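Gripper-users list archive
Last updated October 15, 2020

Subject: Re: jaws not letting go after a squeeze

Kamol Yimyam wrote:

> Anyone else getting the jaws sticking shut on the Orkex hand grippers?
> Ours at Aldale did it 3 times this week. You squeeze, it grabs the cloth,
> you let go of the handle and the jaws just stay there. Then half a second
> later they snap open. One person got the skin between thumb and finger
> caught when she reached in to free a sleeve. Not a bad one, red mark, but
> still. The log says "open" the whole time the jaws are closed, so the
> software is no help at all.
>
> I've swapped the return spring, no change. Is it the linkage? Does
> Strickland see this too or is it just our batch?

Kamol, yes, we see it. Strickland has two units doing it and I think Gustcombe had one back in March that got written off as a bad handle. Sorry for the short answer, I have to be out the door soon.

First thing, and please pass it on to everybody on your shift: do NOT reach into the jaws to free cloth. Let go of the handle, lay the whole thing down on the bed, then pull the cloth out from the far side. If it won't come, leave it and get a flat stick. The snap open is what got your person and it got one of ours too, on the knuckle.

I don't think it's the spring. I put in a new one as well and it stuck again the same afternoon. What I found when I took ours apart:

- lint packed in behind the pivot rivets. A lot of it. Fleece and fuzzy cotton are the worst, jeans hardly any
- one plate rubbing on its neighbor, you can see the shiny track where they touch
- the position sensor reads the handle and not the jaws. So when the linkage hangs up the log says open, because the handle IS open. That's your false reading right there

The third one bothers me most. Every grasp we recorded with a sticky unit has a wrong release time in it. I went back through 127 folding runs and pulled out the ones where the video shows cloth still held after the log says open. Haven't finshed. If you're sending data up this week, hold it till you've looked at the video next to the log.

Thing to watch for is a small fold picked up by the very tips. With a big handful the cloth kind of pushes the jaws apart again and you never notice. A light pinch on baby clothes or thin pajamas, that's where it hangs, the linkage has nothing pushing back on it.
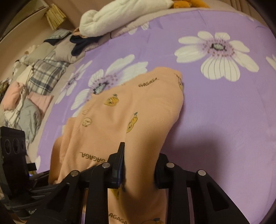
So for now we do this at Strickland, and it's holding up ok:

Blow out the pivots with canned air every 200 grasps, both sides. Work the handle ten times with nothing in the jaws and look at the tips, not the handle. If they lag even a little, tag it and put it on the shelf. Do not oil it. I tried oil, the lint turned to paste and it was worse by lunch.

Fuzzy stuff goes last in the session, after the smooth stuff. I know this messes up the random order, put a note in the run sheet and move on.

About the rubbing plate, a thin washer fixed one of ours. The other one I think is bent, somebody dropped it and didn't say. Check yours against a straight edge before you order anything. And if you do order, ask Orkex for plates from a different batch, I asked and got the same batch number back.

Can you send me the serial numbers off your three times, if it was different units? And which side the plate rubs on, if it does. If it's all the left side then it's how they're put together and I'll write it up for Orkex as a safety report insted of a repair ticket. I'd also like to know what the cloth was each time.

Back at my desk tomorrow. Call the shop if another hand gets caught, don't wait on email.

Contact the list owner | Copyright Gripper-users list | Back to top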